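Druvdale Scrap Metal Drop-Off to Move in June

The town's scrap metal drop-off will move from the yard behind the fire station to a larger lot on Plinda Road in June, the Druvdale public works office said this week.

The new site will open at 7 a.m., an hour earlier than the current one, and close at 3 p.m. Residents will still be able to bring household metal free of charge. Contractors will pay by weight, as they do now.

Vanderleia Moura, who runs the town's waste and recycling program, said the old yard was too small for the number of cars using it. Last year 734 households signed up for a drop-off permit, and lines often reached the street on spring mornings.

"People were waiting with their blinkers on in front of the fire station doors," Moura said. "The chief was patient with us, but it couldn't go on."

The Plinda Road lot was used by a garden supply business until two years ago. The town is leasing it from the owner for five years. Paving is finished, and a fence and a second gate are still to be put in.

Permits issued for the old yard will stay good through the end of the year. New ones can be picked up at the town office with proof of address.

Accepted items include pipe, gutters, bed rails, bicycle parts, and stoves. Refrigerators and air conditioners will be taken only if they carry a tag showing that the coolant has been removed. Propane tanks, paint cans with paint in them, and car batteries will be turned away.

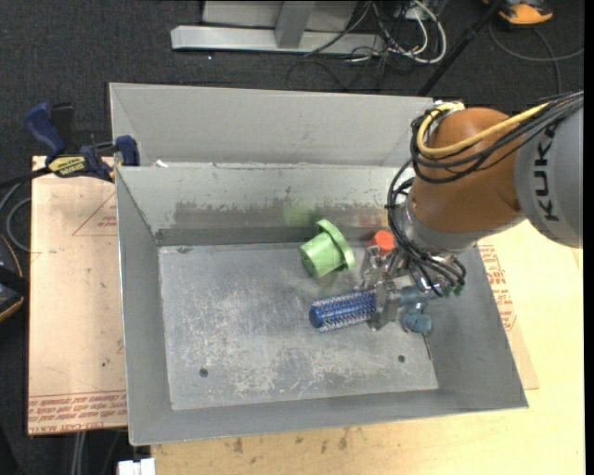
Hauling will be handled by Akunside, which won the contract over two other bidders. The company will pick up twice a week and pay the town a share of the sale price. Moura expects the lease to cost the town $320 a month after that money is counted.

Mathias Kaufmann, who lives across from the new lot, asked at a public meeting that trucks stay off Plinda Road before 8 a.m. The public works office said it had agreed to the request and would put it in the hauling schedule.

The old yard will be used for fire department parking.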